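3. Study area and methods

3.1 Households and sampling

The study drew on households in Plorndale and Jerkell, two settlements of similar size on the same bus route. Plorndale is the older of the two and has mostly detached houses; Jerkell was built in two stages and has a larger share of rented flats. Both are served by the textile bank at Stedier, where bedding can be left at any hour.

Invitations were sent to 600 addresses, split evenly between the settlements. Of these, 300 returned the first form. Each household was asked to list every item of bedding kept in the home, the room where it was kept, and whether it had been used in the past year. The final inventory held 2,187 items. 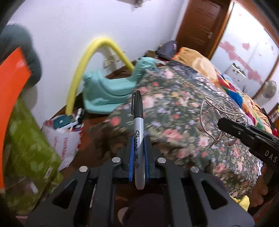 Items were grouped as sheets, pillowcases, quilt covers, bedspreads, blankets and other. Sets bought together were entered as separate items, as pilot work showed that the parts of a set are often kept for different lengths of time. Mattress protectors were left out. Children's bedding was included only where it fitted a standard single bed or larger.

The form asked for the age of each item in bands and not in years. Respondents who could not give a band were told to leave the answer blank – a choice that raised the number of missing values but, in our view, lowered the number of guesses. Blank answers were not filled in at the analysis stage.

3.2 Coding of colour and pattern

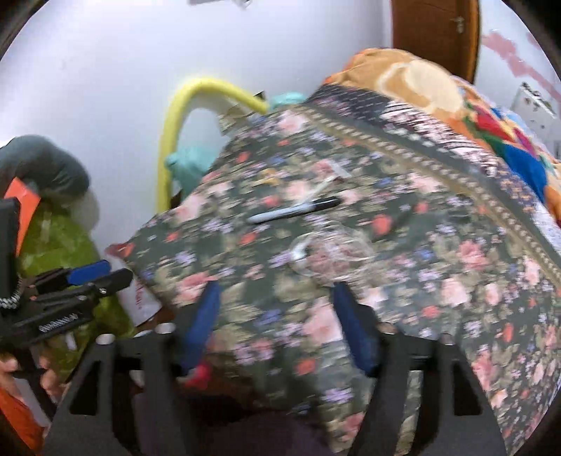

Pattern was coded separately from colour, following the scheme of the earlier Chae survey with two changes. First, the class "floral" was divided by ground colour into light and dark, on the grounds that dark cloth may hide staining and so stay in use for longer. Second, borders were given their own field. A cloth such as the one shown here, with pink roses on dark olive green and a repeating band in navy and gold, was entered as dark floral with a contrasting border. Under the Chae scheme it would have been entered simply as floral. Where two coders disagreed, the item was coded again by a third.

Colour was recorded from a printed card of named shades. No attempt was made to correct for fading. Condition was scored by the respondent on a four-point scale, from "as new" to "no longer fit for a bed". A second visit was made to 100 homes in November, when the same scale was applied by a member of the team. Agreement was good for sheets and pillowcases and poorer for bedspreads, which owners tended to score more harshly than we did.

3.3 Floors and storage

Storage was recorded as cupboard, drawer, box, under the bed, or open. Floor type was noted for each bedroom, as bedding kept under a bed on bare boards was expected to gather more dust than bedding kept on carpet. Rugs were noted where they reached beneath the bed frame.

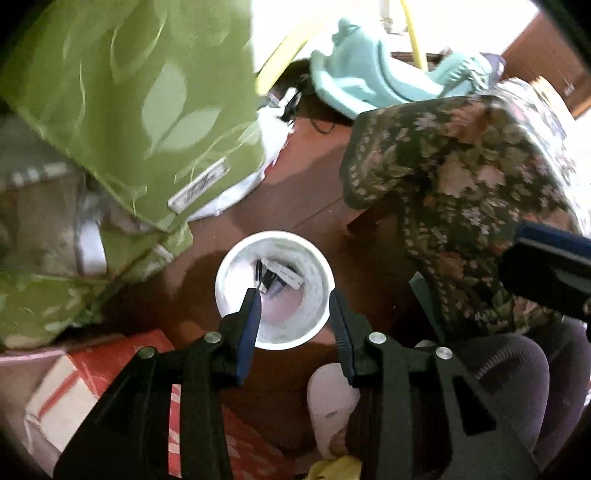 Figure 3. Reddish-brown wooden floor with a white paper cup standing on it.

Bare wood was the most common bedroom floor in Plorndale and carpet the most common in Jerkell. Floor type was therefore entered in the model together with settlement, and the two effects should be read with care. Rooms with more than one floor type were classed by the covering beneath the bed.

All records were closed in July 2025. Items thrown out or given away between the first form and the second visit were kept in the inventory and marked as lost to follow-up.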